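Keeping flower fresh through a dry winter

14 February 2018

I got a question after my last post about why my flower lasts longer than it used to, and the answer was too long for a reply, so I'm putting it up here. I live in Benavides, where it's legal and where the air indoors gets very dry once the heat comes on. For my first two winters here I bought more than I needed in October, when the shops were running their harvest sales, and by the new year it was dust. It still worked, more or less, but it was harsh and it smelled like hay.

I am not a grower and I don't work in a shop. I use a little in the evening, mostly for sleep, and I buy an ounce at a time when the price is good. Someone who goes through an eighth in a weekend can skip all of this.

What I used before

I started with the plastic pop-top tubes the shop gives you. They are fine for a week. After that the flower sticks to the sides and dries out, and if you're rough with the tube you leave a lot of the good part behind on the plastic.

Then I had a wooden box. It was a Trestau, with a sliding tray and a small brass latch, and it cost me $60. I liked having it on the shelf. As storage it was poor. The lid had no seal, so the whole closet smelled, and the wood took a smell of its own that I never got out. I keep papers and a lighter in it now.

What I use now

Plain glass jars with a rubber gasket and a wire clamp. I have four of the small Rolside ones. They're clear, which people will tell you is wrong, and they're right that light is bad for it, but mine sit inside a closed cabinet, so I didn't pay extra for the dark glass. If yours will be out on a counter, get the dark ones.

Size matters more than I expected. A jar that's mostly air dries the flower faster and you're opening it to a big pocket of room air every time. I try to keep each one about three quarters full. When one gets low I move what's left into a smaller jar and wash the big one.

Don't pack it down. It should move a little when you tilt the jar.

Humidity packs

I put one small two-way pack in each jar. They come in different levels and I've tried two. The higher one left the flower a bit spongy and hard to grind. The lower one suits me better. They go stiff when they're used up, and in winter that takes mine a couple of months. You can sometimes bring one back by leaving it in a closed container with a damp paper towel, but they're cheap and I stopped bothering.

No orange peel, please. I did it once on the advice of my friend Emiliano Hinojosa and got mold in four days. Same goes for a piece of bread or a lettuce leaf or whatever else your uncle used. Mold means throw it out, all of it, including the parts that look all right.

I also bought one of those little round hygrometers to stick inside a lid. It read the same number for a week, including the day I left it on the windowsill, so I don't trust it and I don't use it.

Where to keep it

Cool, dark and locked. Mine is in a hall cabinet on an inside wall, away from the furnace vent. I had it above the fridge before that and the top of the fridge is warmer than you'd think.

The freezer gets recommended a lot. I tried it with a small amount. The trichomes get brittle and break off when you handle it, so you end up with a nice layer of powder on the bottom of the jar and weaker flower on top. I wouldn't do it again.

Edibles go in a separate locked box with the original labels on. My niece visits and gummies look like candy.

Smell

A good gasket takes care of most of it. If you can smell a closed jar, take the gasket off, wash it in warm soapy water, dry it well and look for a nick. I replaced one last fall and that fixed the jar. For carrying, I have a small Liniswood aluminum tin with a screw lid that holds enough for one evening. It isn't smell-proof whatever the sticker says, but it's fine in a coat pocket for the walk over to a friend's.

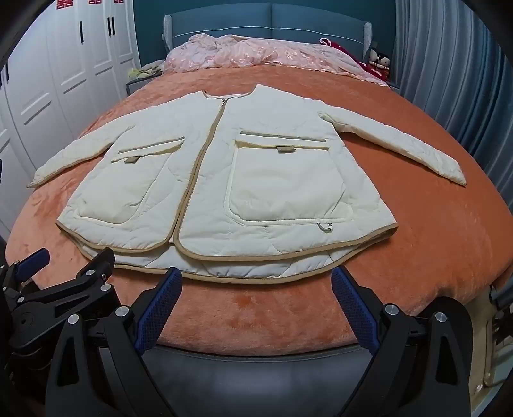 Cleaning the jars

Every time a jar is empty I wipe it out with a little rubbing alcohol on a paper towel, wash it with dish soap, rinse it twice and leave it upside down on the rack overnight. It has to be completely dry before you refill it. Take the gasket off when you wash or water stays trapped under it.

Labels are masking tape and a pen. I write the strain and the month I bought it. Tonantzin Ventura, who got me into doing this properly, also writes down what it cost, and I may start doing that as well.

I have one jar left from the fall sale and I opened it last night. It's a little drier than it was when I bought it, still soft, and it smells the way it should. I'll do a post on grinders next, once I've used the new one long enough to say anything about it.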